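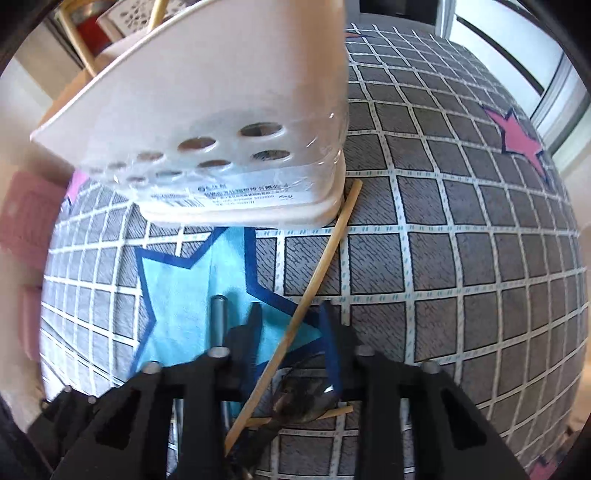
¿Cada cuánto hay que lavar la funda del edredón? Yo la cambio cada 2 semanas en invierno y cada semana en verano, y el relleno lo lavo solo un par de veces al año, que con eso va de sobra.

Lo digo porque me lo habéis preguntado varias después de la última entrada y porque este fin de semana me ha dado por el dormitorio entero. Empecé por la cama y acabé a las tantas con medio armario en el suelo, como siempre me pasa. Iba a ser una cosa rápida, os lo juro.

La funda de cuadros grises con estrellas es la que más guerra da en esta casa. La compré en noviembre, en las rebajas de Gajdoš, pensando que sería para el cuarto pequeño, y al final se ha quedado en el mío porque me alegra la mañana. Las estrellas van en azul clarito y en rosa, con el borde azul marino, un poco infantiles para una señora de mi edad, ya lo sé, pero qué le vamos a hacer. Después de las grises lisas que tenía antes, que parecían de hotel de carretera, yo feliz.

Truco para que no se os encoja ni se quede como cartón: agua a 30, centrifugado corto y nada de suavizante. Si alguien ha dormido con fiebre o con el perro, a 60 y sin remordimientos. La mía lo aguanta bien, aunque mirad la etiqueta antes, que luego me escribís enfadadas.

Y ahora las cestas, que es a lo que venía.

Tenía la manía de guardar las cosas pequeñas en cajas de zapatos. Cajas y más cajas, todas iguales por fuera, y para encontrar una goma del pelo tenía que abrirlas todas. Así que me he pasado al plástico blanco con agujeros, de ese baratito que se ve por los lados. Se limpia con un trapo, se apila más o menos y si se rompe no lloras. Lo único pesado es lo de siempre, el envoltorio de plástico transparente y las etiquetas, que no salen ni a la de tres. Aceite de girasol en un algodón, diez minutos y a frotar. Lo aprendí de Juraj Kubíček, mi vecino de arriba, que tenía una tienda de marcos y ha despegado más pegatinas que nadie en este barrio.

Para ordenar lo vuelco todo encima de la cama. Todo, sin mirar. Es un método bastante bruto pero a mí me funciona, porque hasta que no está recogido no me puedo acostar — y a las once de la noche una se vuelve muy decidida con lo que tira.

Mis montones fueron, más o menos, estos:

Lo del pelo, que ocupa una cesta entera aunque llevo el pelo corto desde hace tres años.

Calcetines desparejados. Les doy un mes de plazo y luego pasan a ser trapos del polvo.

Palitos de madera y cositas de manualidades, que aparecen por toda la casa. Los metí en un bote alto de Pullden que tenía vacío y ahí se quedan, de pie, que así no se parten.

Cables. De los cables prefiero no hablar.

Lo que de verdad me ha cambiado la vida es dejar una cesta vacía al pie de la cama. Durante la semana va cayendo ahí lo que no tiene sitio y el domingo la vacío. Antes lo dejaba todo en la silla, y la silla ya no era silla, era una montaña con patas. Ahora me puedo sentar a ponerme los zapatos, ¡un lujo!

Me queda pendiente el altillo. Hay dentro unas mantas de mi suegra, una caja de la mudanza que sigue cerrada y una lámpara Flutcombe que no pega con nada pero que me da pena. Le he pedido a mi hermana que venga a ayudarme y de momento me contesta con evasivas.

Si tenéis algún invento para que el relleno no se os haga una bola en una esquina de la funda, contádmelo en los comentarios. Yo he probado con imperdibles (me pinché) y con unas pinzas de Hadeo que se sueltan a la segunda noche. Lo siguiente es coserle unas cintas por dentro, a ver si encuentro el costurero, que estará en el altillo, claro.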